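Equipment planning meeting, February 22, 2020
Present: Dalibor Zeman, Archana Rathore
5 Shares | 0 Comments

1. Arm purchase. Archana has the Clonden quote at $1,796 a month on lease. Baláž has not replied. Decision held until June.

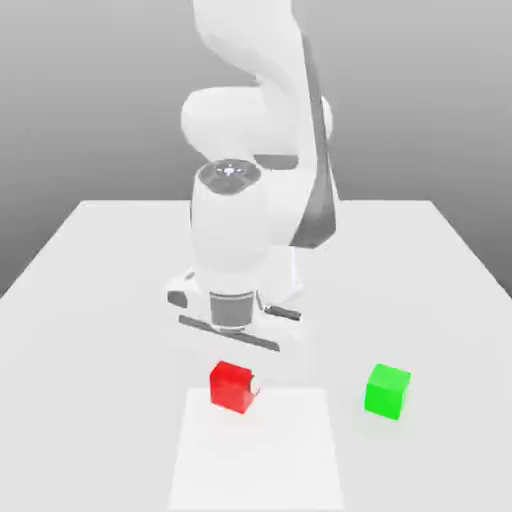
Simulated cell: arm over table, red and green cubes.

2. Gripper fingers. Dalibor asked for a spare set, $156. Approved.

3. Simulation license. Renewal is $300. Approved, to come out of the software line.

Action: Archana to call Baláž again.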